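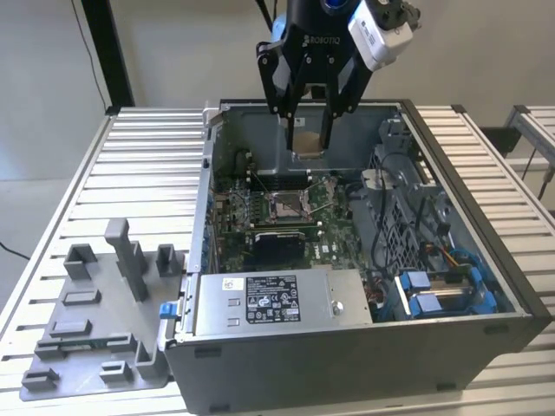 Dell tower on its side, panel removed, processor socket open.

Veltisov Community Help – Desktop Hardware
Preparing older towers for parts recovery

Posted by Nulness, 10/07/2018

Our office is retiring a group of Dell desktop towers of the kind shown in the attached photo. The processor has been taken out and the socket lever is still raised. We have been asked to recover the hard drives, the power supply and the memory before the cases are sent for recycling. I would be grateful for guidance on two matters. First, in what order should the parts be removed? Second, should the socket be closed again if the main board is to be kept as a spare? The service manual for this model is no longer in our files.

3 replies

Vitside
Community Moderator

Please disconnect the power cord and hold down the power button for 15 seconds before any work begins. An anti-static wrist strap should be worn throughout.

The hard drives should be removed first. In your photo they are in the blue plastic carriers at the lower right of the case. Detach the data and power cables by the connector, never by the wires, then press the sides of the carrier together and draw it out. Most carriers of this type require no tools. Label each drive at once and record it on your asset list, as drives from several towers are easily confused – we had to recheck 60 of them last November.

Next, remove the expansion card and any memory modules. The power supply should come last. Unplug every lead that runs from it to the board and the drives, remove the screws that hold it to the case, and support its weight as it is released. Do not open the power supply itself under any circumstances.

With regard to the socket, the exposed pins are easily bent and repair is seldom practical. If you have the original plastic cover, fit it and lower the bracket and lever. A board that is to be stored should be placed in an anti-static bag.

Bhutto
Member

The blue tabs by the card slots lift up, so no screwdriver is needed there. Keep the screws.

Veltisov Recycling Desk
Staff

Members returning more than 7 cases are asked to arrange collection in advance. Please note that drives must be erased or removed before collection – our staff are not able to do this on your behalf. Cases may be sent with the fan and drive cage still in place.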